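Can a Machine Clear the Kitchen Counter? Where Household Chores Stand Today
Project report, Ovura course in applied automation
Eirini Tzavaras

Background

My question for this project was a narrow one. Machines already wash dishes and vacuum floors, but the small jobs in between are still done by hand: putting a cup away, closing a drawer, folding a towel and moving it off the counter. I wanted to know how close a single arm with a two-part grip could get to doing those jobs in an ordinary kitchen, without the room being rebuilt for it.

Method

I ran 200 attempts during May, spread over 8 chores. Each attempt had a limit of 36 seconds. A chore counted as done only if the object ended up where it belonged and nothing else had been knocked over. I used the Clirnidell control software with its standard settings and wrote the task scripts myself. Mahama, the planning module, chose the order of moves.

Results

Picking up a cup and setting it down in a marked spot was the most reliable chore. Closing a drawer also went well once the arm started its push from the middle of the front panel. Opening the same drawer was much harder. A small error in the approach meant the fingers slid off, and the script had no way to notice that it was pulling on air.

Soft things were the worst. A towel has no fixed shape, so the planner's guess about where the edge lay was often wrong. Nearly every failed towel attempt ended with one corner lifted and the rest left behind.

Of the 8 chores, I would trust the arm with 6 if a person were in the room. I would not leave it alone with any of them yet.

Discussion

The shop-floor comparison is useful here. At the Rovovberg packing line, which I visited before starting, parts arrive in the same position every time and the arm repeats one motion all day. A home kitchen gives it no such help. Speed matters less than I expected – a slow arm that finishes is still useful in a house.

The next step would be to test the arm on a counter in normal use, and to score it on what it leaves undisturbed as well as on what it moves. Space is the main difficulty there. With a drawer pulled out of the bamboo organizer and a cutting board lying below the gripper, the cup and the toaster in front of it limit the ways in, and the towel draped over the toaster adds a soft object to plan around. I would start with the cup, then the drawer, and leave the towel for last.

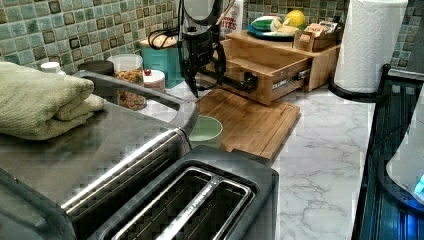
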